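Home Workshop and Storage > Cleaning and Restoring > Dull marks on a big metal bin, how far would you go?

marigoldmornings
Hello everyone, and thank you for letting me join in after a good long while of reading over your shoulders. I have a question about a big gray metal bin, the kind with walls that slope in toward the bottom so that everything small rolls down to the middle where you can get at it. I adore it. I came by it secondhand for 40 dollars at a shop clearance on Nicholas Street, and I have been happier with it than with any of the plastic tubs I bought new (and I have bought plenty of those, as my husband will tell you).

My trouble is with the finish. The floor has a brushed look to it and is scuffed all over, which I don't mind one bit. But under the matte part of the far wall there is a shiny strip, quite like a mirror, and it has dark smudges on it, sort of a greenish gray. The worst of them are low down on the left, with thin dark streaks going up from the edge. I've wiped them with warm water and dish soap and then again with white vinegar, and they look exactly as they did when I started.

Is there something gentle I should try next, or do I need to get serious and polish it?

tobin_h
Welcome! It sounds like a lovely bin, and I'm a little jealous of the price. Before you reach for anything stronger, how long did you leave the soap on? I used to wipe and rinse straight away and then wonder why nothing moved. These days I lay a soapy rag flat against the marks, press it down well, and go make coffee. Give it 5 minutes at the very least. On an upright wall the rag wants to slide off, so I tip the whole bin on its back if it's light enough to tip.

If that doesn't do it, I'm a great believer in Pastine. It's a soft white paste, it comes in a 32 ounce tub that will outlive all of us, and it has brought back a sink, two saucepans and the kick plate on my mother's front door.

OldPlankRoad
I'd be careful with the Pastine on a mirror finish, Tobin. I love it on a brushed surface, where the grain hides a multitude of sins, but on anything truly shiny it leaves a haze. You won't notice until the light comes in sideways late in the afternoon, and then you'll notice nothing else! I did the side of my toaster with it and I still turn that side to the wall.

What I'd want to know is what the marks are. If they're old grease, they'll come off sooner or later. If the surface itself has gone dull, you can scrub until August and all you'll have is a sore elbow. Run a fingernail over one. Does it catch, or is it perfectly smooth?

marigoldmornings
Oh, you two are kind to answer so quickly. I did the fingernail test and it's smooth as far as I can tell, though there's a mottled bit along the edge where the streaks begin, and there I feel the tiniest roughness. I did the soapy rag too (two cups of coffee's worth, I got distracted by the crossword). Perhaps the smudges are a touch lighter? I may be flattering myself. The right-hand wall is a plain dark gray and the left one is plain as well, and those I'm leaving alone whatever we decide.

It's the shiny strip under the far wall that I'm on about, where you get the red of the ball coming back at you all blurry:

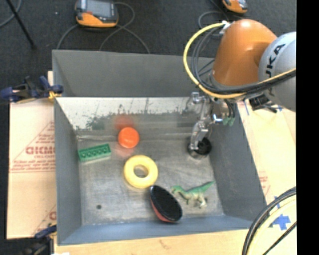
Ieuan Rosser
I'd leave it be, and I say that as somebody who has ruined more good metal than he has saved. A working bin is going to get knocked about. You say yourself the floor is scuffed and you don't mind it, so I'd ask why the strip bothers you when the floor doesn't. I suspect it's only that shiny things look as though they ought to be perfect. Mine was the same with an old Dostberg trough I keep for plumbing bits. I spent a whole weekend on one side of it, working up to 2,000 grit with plenty of water, and it did come up beautifully. Then I dropped a brass elbow down it that same evening and there was a scratch as long as my hand. The other sides I never touched, and they look better to me now than the one I fussed over.

OldPlankRoad
Well, I can't go along with all of that, Ieuan, much as I enjoyed the story. There's a difference between a scratch you got from using a thing and a stain that was sitting on it when you bought it. I like to start clean. After that the knocks are mine and I feel quite fond of them.

Marigold, now that I've had a look, I'd say it's worth one more honest try, but a mild one. Make a thin paste of baking soda and water, put it on with a soft cloth, and go back and forth in one direction only, never in circles. Do a spot the size of a postage stamp down in the left corner first and let it dry before you judge it. Rinse more than you think you need to, as the powder likes to hide in seams.

tobin_h
Seconding the test spot. And I take back the Pastine for the strip, I'd pictured a much duller metal. I'd still happily use it on the floor if you ever wanted to freshen that up, going with the grain.

One more thing, from somebody who keeps cups and balls and all sorts of odds and ends in a bin like that: a cup with a dark rubbery bottom left standing against the wall will mark it. I have no idea what your black one is made of, so take it as a general worry and nothing more. I put a square of old felt under anything I'm not sure of.

pepperandpine
Jumping in because I have the same sort of sloped bin in my sewing room, full of spools. Has anyone used those Skuveo cloths? My sister swears by them for her faucets, and they're dry, so there's no paste to rinse out of the corners. I only worry that they'd do nothing for a mark that has been there for years.

OldPlankRoad
They're good for fingerprints, Pepper, and they make a nice last wipe. For an old stain I've never had any luck with them.

Ieuan Rosser
On that we agree. And fair enough about starting clean, you've half talked me round. Only please, no steel wool, whatever anybody's uncle tells you.

marigoldmornings
No steel wool, I promise! I've done the baking soda on one little patch and I'm letting it dry overnight before I make up my mind. My husband has taken Ieuan's side and says he likes the smudges, but then he has never once dusted the top of the refrigerator, so I'm giving his vote half weight. I'm also going to hunt out some felt for under the cup. Pepper, I'd love to hear how you keep your spools from all rolling into the same corner, as I have a drawerful of my own that could do with a better home.

pepperandpine
I don't, I'm afraid, they roll wherever they please! I did try muffin papers for a while to hold the little ones together. I'll start a separate thread on it tonight so we don't clutter up yours.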